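Home / Handling / Wrist Modules / Perkine W2 Wrist Plate and Camera Set

Perkine W2 Wrist Plate and Camera Set
Part no. PK-W2-168
Maker: Darville Handling
Price: 3,953 per arm, less tax and freight
Availability: built to order, next batch ships in September

Overview

The Perkine W2 is a gripper plate and stereo camera mount for light two-arm benches. It is meant for picking up retail goods: cartons, sleeves, printed cards, blister packs and other flat or thin-walled items under 900 g. The plate bolts to the tool flange and carries the jaw brackets. The camera sits beside the plate on its own mount, set at an angle so that the jaw and the ground just ahead of it fall inside one view.

The W2 replaces the W1. The jaw brackets and flange pattern are unchanged. The plate outline, the camera mount and the cable exit are new. W1 jaw brackets can be moved across to a W2 plate without rework.

Plate

The plate is matte black with a stepped, notched upper edge. The notches clear the cable clips on the flange side and let the plate roll closer to a shelf or a case wall before it touches. Bolts are plain silver button heads, left uncoated so that a loose or missing one shows up on a quick look. Torque values are in the fitting sheet. Do not use thread lock on the row along the upper edge; these bolts come out each time the brackets are changed.

Camera mount

The mount holds one compact stereo module. The module's lens pair is tilted against the plate edge, and users who write their own hand-eye routine should take the offset from the fitting sheet and not assume a square mount. The Hatau calibration tool reads the offset from a file and needs no manual entry. 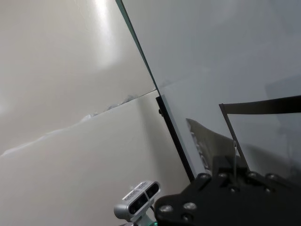
Glossy and see-through surfaces remain the hard case for any stereo pair at short range. Depth on clear panels is sparse and often reports whatever lies behind or is mirrored in them. Depth on shiny white sheet drops out where a lamp reflects straight back into the lens. The W2 does nothing in hardware to fix this. What it does offer is a short working distance and a fixed view of the jaw, so that the planner can fall back on contact and jaw position when depth is missing. Sites with a lot of clear panel in the work area should enter the panels as fixed keep-out planes in the cell file.

Jaw brackets

Two bracket sets are listed for the W2.

Set A, angled. Flat black plates with arms that form a V toward the item. Suited to thin edges, card and carton flaps. Supplied as standard.

Set B, parallel. Straight arms with replaceable pads. Suited to boxes with square sides and to tubs. Order separately.

Jaw force is set in software in 13 steps. Steps 1 to 4 are for card and thin board. Steps 5 to 9 cover most filled cartons. Steps above 9 should be kept for rigid goods, as they will mark printed board. The default after power-up is step 3.

Notes from bench use

Reynaldo Espiritu of the Ocampo test bench ran the set on both arms over several weeks, mostly on packaged goods. His notes are given here with light editing.

"Fitting took one morning per arm. The fitting sheet is clear except for the cable exit drawing, which shows the W1. Route the cable on the outside of the clip or it rubs when the wrist passes 90 degrees.

"Set A holds card well by an edge. The hold is narrow, so a tall item will swing if the arm stops hard. I cut the acceleration limit by a third for anything taller than the length of the bracket arm and left it there.

"Curved and glossy packaging gives the depth map trouble at the highlights. The color view stays usable. For print checks I would use the color view only and take the item's position from the jaw."

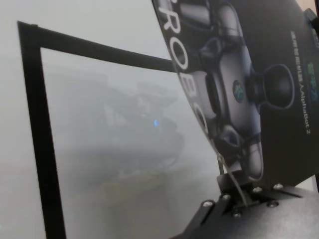
"Step 3 is right for single card. Step 5 leaves a faint line on gloss black print, visible if you tilt it to the light. On matte stock I could not find the line at all.

"One bolt in the upper row on the left arm backed out during the second week. It had been fitted by hand and never torqued. I now go over the row every Saturday before shutdown and have had no repeat.

"I would like a shorter camera cable as an option. The slack has to go somewhere, and on a two-arm bench there is little room for it behind the wrist."

Maker's response: the cable drawing has been corrected in the current fitting sheet. A short cable (part no. PK-C-04) is now listed under accessories.

Specifications

Payload at jaw, set A: 900 g
Payload at jaw, set B: 900 g
Jaw force steps: 13
Plate finish: matte black
Camera: stereo module, one per arm
Camera connection: single cable, locking plug
Power: from tool flange
Working temperature: 5 to 40 C
Use: indoor, dry

Payload figures assume the item is held near its center of mass. For items held by one end, halve the figure and test at low speed first.

In the box

Gripper plate with bolts
Set A jaw brackets, fitted
Stereo module on mount
Camera cable, standard length
Fitting sheet and offset file
Hex key

The arm, controller and tool flange adapter are not included. Check the adapter list before ordering. Arms with a flange smaller than the plate's inner bolt circle need the reducer ring.

Software

The set is supported in Hatau from the current release on. Older releases will run the jaw but will not load the camera offset file. Both arms can share one Hatau license if they are on the same controller. Camera streams can be recorded per arm with matching time stamps; recording is off by default and is turned on in the cell file, under "wrist".

Users of other software can drive the jaw through the plain serial commands listed in the back of the fitting sheet. There is no support contract for this route, though questions by email are normally answered.

Accessories and spares

Set B jaw brackets, parallel, with pads
Pads for set B, pack of 10
Bolt kit, full plate
Camera mount, bare
Short camera cable, PK-C-04
Reducer ring

Care

Wipe the lenses with a dry lens cloth. Do not use solvent on the module; it lifts the label and can creep behind the front face. Bracket faces can be cleaned with alcohol. Check bolt torque after the first day of running and weekly from then on. Replace set B pads when the surface pattern is no longer visible.

Returns and warranty

Warranty is 12 months on the plate, brackets and mount, and six months on the camera module and cable. Damage from a collision is not covered, but bent brackets can be exchanged at a reduced price if the old pair is sent back. Unused sets may be returned within 30 days in the original packing.

Related pages: Perkine W1 (discontinued, spares only) / Flange adapter list / Hatau release notes / Two-arm bench cell files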